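Chapter 7
When the Work Moves Over: Automation and the People Beside It

By the end of this chapter you should be able to explain the difference between a job and a task; describe how a workplace changes when some of its tasks are given to machines; discuss why two people in the same room may feel quite differently about the same change; and read a rota from before and after a change and say what it tells you.

Key terms: task, job, hand-over point, cell, simulation, exception, tacit knowledge, redeployment

7.1 A morning at Ornimlow

If you have ever worked in a kitchen, or cleared tables in the holidays, or simply been the one at home who always ends up putting the dishes away, you will know that handling cups is the sort of work one hardly thinks of as work at all. You pick one up, you put it down, you pick up the next. Your hands do it while your head is busy with something else entirely – what to have for tea, perhaps, or what your sister said on the telephone. I should like you to keep that feeling in mind as you read, for a good deal of this chapter is about what happens when somebody decides to look very hard at a piece of work that had always looked after itself.

Ornimlow is a catering supply house. It lends out crockery and plastic tableware to schools, village halls, sports clubs and the occasional very large wedding, takes it all back again when the party is over, and gets it ready for the next customer. There are 200 people on the payroll in the quiet part of the year and a good many seasonal hands besides in July, when it seems that everyone in the county is either getting married or holding a fête. The building is long and low, with the loading bays at one end and the offices at the other, and between them lies the returns hall, where the crates come in.

For as long as the firm has existed, the heart of the returns hall has been the sorting bench. Crates arrive in whatever state the customer has left them. Cups are jammed inside other cups, saucers are wrapped in tea towels that belong to somebody's aunt, and there is nearly always a spoon at the bottom. The sorters take everything out, turn it the right way up, look it over, and send it on to washing or to the reject bin. It is warm work and rather noisy, and there has always been a great deal of talk across the bench. New starters were put there first, both because the work was thought to be easy and because it was the best place in the building to get to know people.

Hanna Piątek began on that bench. She had come for one summer and stayed, as people do, and by the time our story starts she was leading the early shift. When the firm announced that it was thinking of giving part of the sorting to robot arms, she was asked whether she would join the small group that was to work out how. She has told us since that her first thought was to refuse. Her second was that if she refused, the thing would be worked out by people who had never had to get a spoon out of the bottom of a crate, and so she said yes.

7.2 What the group did first

You might suppose that the group began by choosing a machine. Many firms do begin that way, and we shall meet one of them, Kamex, in section 7.6, where you may judge for yourself how well it served them. At Ornimlow they began with a notebook. For several weeks Hanna and her colleagues wrote down every separate thing that a sorter did during a shift, however small or silly it seemed, and gave each one a line to itself. When they had finished there were 411 lines.

Some of these were exactly what you would expect. "Lift cup from crate." "Turn cup upright." "Check rim for chips." Others had never been mentioned in any job description, and it is worth reading a few of them slowly. "Smell crate, call supervisor if mould." "Notice that this customer always sends back fewer than they had." "Swap sides with Denny when his shoulder is bad." "Show new person how to hold two cups without knocking them." One line said only "Know by the sound."

We call each of these lines a task. A job is a bundle of tasks which, for one reason or another, have come to be done by the same person, and the bundle is often tied together more by habit than by anybody's plan. People speak of a machine taking a job, and now and then that is a fair way of putting it. Much more often a machine takes up a handful of tasks out of the bundle, and then somebody has to decide what becomes of the rest. It is in that second step, which gets very little attention in the newspapers, that most of the good and most of the harm is done.

The group went down its list and marked the lines that were the same every time, that needed no conversation, and that tired people's wrists and shoulders. Lifting, turning and setting down came up again and again. So the first proposal was a modest one: a table at the head of the bench, with two arms working at it, which would pick up cups and hold them ready for a person to look over.

Before any floor space was given up, the firm that was to supply the cell, Sandhu, built a simulation of it, and the sorters spent a number of afternoons with the group going over the pictures that came out of it and saying what they thought.

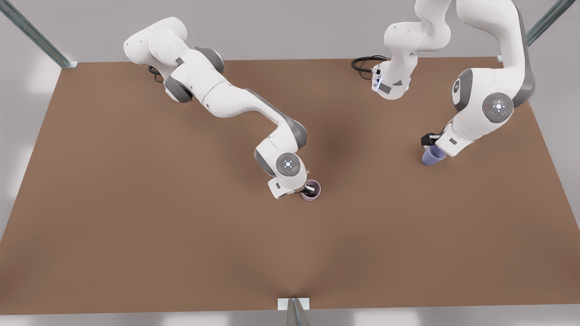 Ornimlow Returns Hall – Simulated Handling Cell

A simulation lets people argue about a thing while it is still cheap to change. Look at the two cups, a pale pinkish-lilac one and a periwinkle-blue one, and at how differently they are being dealt with. On the paler cup the fingers reach down into the opening. The blue one is held near its rim and tilted, with the mouth towards the hand. A sorter looking at this does not see two robots. She sees two grips, and she has an opinion about both.

Hanna's opinion was about the insides. On the bench, new starters were told in their first hour never to put their fingers into a cup, and here was one of the arms doing just that. The engineers were a little surprised by how strongly the sorters felt about it. For cups that were on their way to be washed it hardly mattered, and they said so. The sorters replied that it mattered a great deal, as the same arms were bound to be moved to the clean side sooner or later, and nobody would remember to change the grip when they were. The discussion went on for most of an afternoon. In the end the rule was written into the plan for the cell: outside grip only on the clean side, either grip on the returns side, and a sign to say so.

There was a quieter remark from one of the older sorters, who had said very little up to then. She observed that the table in the picture had two cups on it and nothing else, and she asked when anyone had last seen the bench looking like that. It was a kindly question and it was taken kindly, but it changed the work of the following month. Sandhu's people came and stood at the bench for three mornings, and went home with a box of tea towels, bottle tops, paper napkins and birthday candles, so that the later simulations might include some of the muddle of a real crate.

7.3 Hand-over points

Once you have decided that certain tasks will go to the machine and others stay with people, there will be a place where the one stops and the other starts. We call this the hand-over point. It may be a spot on a table, a line painted on the floor, or simply a moment in the day. A surprising share of the trouble in automated workplaces happens within arm's length of it.

In the first plan at Ornimlow, the hand-over point was at the end of the cell, where one person would stand and receive cups, look at each, and pass it on. On paper this was a lighter job than the old one, as there was no lifting to speak of. When the sorters tried it out, with colleagues playing the part of the arms, they disliked it very much. The pace was set by someone else. There was nobody opposite to talk to. One of them said that it was like being at a bus stop all day, and I have never heard it put better.

The second plan moved the hand-over point to the middle of the bench, with places on both sides of it, and put a low shelf between the cell and the people, so that cups could gather there for a while if someone wished to finish a sentence or stretch her back. A shelf of this sort is known as a buffer. Textbooks on production (and some of them are very good) will tell you that buffers are wasteful and ought to be kept small. From the point of view of the person standing beside one, a buffer is what allows you to blow your nose. Both views have something in them, and you will be asked to weigh them up in the activity at the end of this section.

7.4 Exceptions, and who deals with them

An exception is anything the machine has not been set up to manage, such as a cracked cup, a cup stuck fast inside another, or something in the crate that is no cup at all. In the old arrangement there were no exceptions, or at any rate the word was never used. There were only crates, some worse than others. Once the cell was planned, every oddity had to have a name and a person to go to.

The group therefore proposed a new role, the cell minder, which would be shared out among the sorters in turn. The minder was to stop and restart the arms, clear whatever had gone wrong, and keep a log of it. There was a training course, run over four days, and a small rise in pay for everyone who passed it. A scheduling program called Watenus was brought in to share out the turns, and this caused more bad feeling in its first fortnight than the robots ever did, chiefly by splitting up pairs of people who drove to work together. Hanna asked for it to be switched off and did the rota by hand until the lifts to work could be put into it.

You will notice that the minder's log is a second notebook, rather like the first. It holds the sort of thing that sorters used to know and never wrote down, which is called tacit knowledge. Whether that knowledge belongs to the sorters, or to the firm, or to Sandhu, who would dearly like to have a copy, is a question that the group at Ornimlow had not settled when we last spoke to them, and we shall come back to it in Chapter 9.

Activity 7.1

Choose a piece of everyday work that you know well from doing it yourself. Write down every task in it, one to a line, and go on for longer than you think you need to. Put a mark beside the tasks you would gladly give to a machine. Then exchange lists with a partner, and find one unmarked line on your partner's list that you would like to hear more about.

Activity 7.2

Draw the sorting bench at Ornimlow as you imagine it under the first plan and again under the second. Show the hand-over point on each. Write a short paragraph for the production manager, who wants a smaller buffer, and another for the sorters, who want a larger one, and try to be fair in both.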